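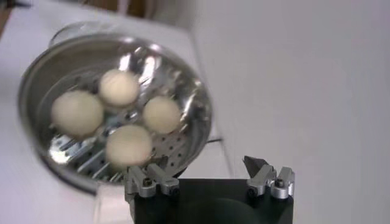 Arm cell 2 – gripper and bench check

2025-05-14
By Yaneth Echeverri

Site: Collmont, Ploltberg bench. Sheet 19. Full check, pot task. Comments under each line, please keep them short.

1. Finger screws, left and right
OK. Both seated, paint marks line up. Nipped the left one up a touch, no more than that.

2. Linkages, play by hand (power off, air gap clear)
OK left. Right has a bit of slop at the knuckle. Not enough to stop for. Look again next check.

3. Fingertips
ADVISORY. Wear on the inner face of the right tip. Still grips a ball without marking it. Spare pair on order from Urrego, put them on as a PAIR when they come. Last time someone changed one and the jaws closed crooked for a week.

4. Open and close, full stroke
OK. 223 cycles on the counter since last grease. No grinding. Slight tick on opening, same as before.

5. Camera lens
Wiped. Steam leaves a film on it, dry cloth only – the wet wipes smear. Check it after every pot run, not just when the picture goes soft.

6. Gripper cable
OK but watch the bend by the plate. Moved the tie back a little so it dosn't pull at full reach.

7. Cooker, pot and handles
Cooker off at the wall before any of this. Pot sat flat on base, wiggled, fine. Keep both side handles turned towards the gripper side, the taught approach depends on it.

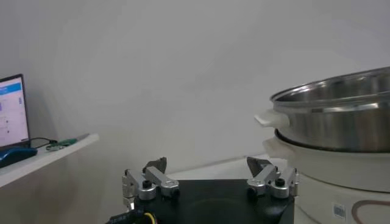
Jaws open beside the cooker, steel pot on its base.

8. Steamer basket
OK. Petals open freely, none bent. Wash and dry before it goes back in. Flour paste in the holes last time, took ages with a brush.

9. Shelf and laptop
Laptop stays on the shelf, lid open, Nestero log running. Tools off the shelf before you power up. Yes, including the small ones.

10. Stop button
Pressed 2 times, arm held both times. Reset OK.

11. Table clamps
FAIL then OK. Back clamp was loose, around half a turn. Tightened, re-ran the home position, no drift.

Outstanding: fingertips (3), right knuckle (2). Cell OK to run at reduced speed untill the tips are changed.

Signed Y. Echeverri

We use cookies to remember your settings and see which pages get read. Accept all | Manage choices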